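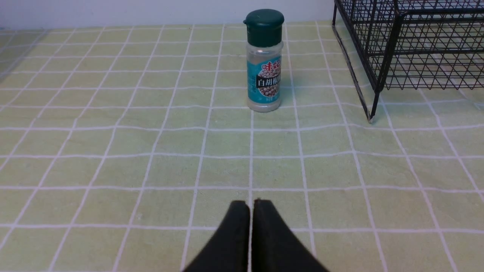 Progress report: Edomow shared kitchen, dry goods and table area

Submitted to: Rahman grant office
Prepared by: Precious Rivera, kitchen operations
Date: 7 March 2022

1. Scope of this report

The grant covers the refit of the dry goods store and the table area in the Edomow shared kitchen. Work under the grant is divided into storage, labeling and table layout. The cooking line, the cold room and the dish area are outside the grant and are mentioned only where they affect the work.

The previous report was sent in November. Items closed in that report are not repeated.

2. Spice and seasoning stock

All ground spices used at the table are now kept in their retail bottles. Decanting into unmarked jars was stopped after the November stock check, when two jars of white powder could not be told apart without opening them. One was ground white pepper and the other was garlic powder. Both were discarded.

White pepper is now bought in small clear plastic bottles with a green flip-top cap. The label is light blue and carries the name in Chinese, 白胡椒, on a black banner, with a picture of peppercorns under it. The picture is useful to cooks who do not read Chinese. The clear body shows the fill level above and below the label, so a bottle can be checked without lifting the cap.

An English shelf tag has been added at the storage position for each spice. Tags are on the shelf edge and not on the bottles, because tags on bottles came off during wiping in the first trial.

Stock list at the close of the period: 11 ground spices, each with one bottle in use and one sealed spare. Spares are kept in the closed cabinet.

3. Table area

The table is covered with a pale green cloth printed with a grid of thin white lines. The cloth replaces the plain one used before the refit. The printed lines are used as a guide when items are set back after a class: bottles go toward the far side of the table, and the near side is left for boards and bowls.

The cloth does not lie fully flat. Slight wrinkles are present and the lines across the table show a small ripple. This has no effect on bottles, but a shallow tray can rock on a raised fold. Two remedies are under review – clips at the table edge, or a heavier cloth cut to size. Clips are the cheaper option and will be tried first.

A black wire mesh rack stands on the table at the right. Its feet rest directly on the cloth. The contact points are small, and some wear of the fabric is expected over time. Felt pads have been requested from Plolteo with the next order.

The spice bottle in use is placed on the open cloth to the left of the rack, within reach of a cook working at the near side. Bottles are returned to the store at close of day.

4. Labeling

The tag format was agreed with the teaching staff. Each tag gives the English name, the name printed on the retail label, and the date the bottle was opened. Opening dates are written in pencil and changed when a spare is brought into use.

Open point: the retail names are in different scripts depending on the supplier. A full list of names with English equivalents is in draft. It covers the ground spices only. Whole spices, dried mushrooms and teas will be added in the next period.

5. Spending

Grant amount for this phase: $1,963
Shelving and cabinet repair: $550
Table cloth, rack and tag holders: $200
Balance carried forward: $1,213

No spending was made outside the agreed lines. The clips and felt pads will be charged to the table line. The Novis quotation for a second cabinet has been received but not accepted – the depth given is greater than the space beside the door, and a corrected drawing has been requested.

6. Problems and delays

Shelf edge holders arrived in the wrong width and were exchanged. The exchange delayed tagging of the lower shelves. Upper shelves were tagged on schedule.

Caps on flip-top bottles are sometimes left open after use. Ground pepper cakes when left open near the cooking line, and the small spout then blocks. A check of caps has been added to the closing sheet.

7. Work planned for the next period

Fit edge clips and record whether trays sit level.
Fit felt pads under the rack.
Complete the list of retail names and print the remaining tags.
Obtain the corrected drawing from Novis and decide on the second cabinet.
Repeat the stock check, whole spices included.

A decision is needed from the grant office on item 5. If the second cabinet is not ordered, we ask that the balance be moved to closed bins for flour and rice.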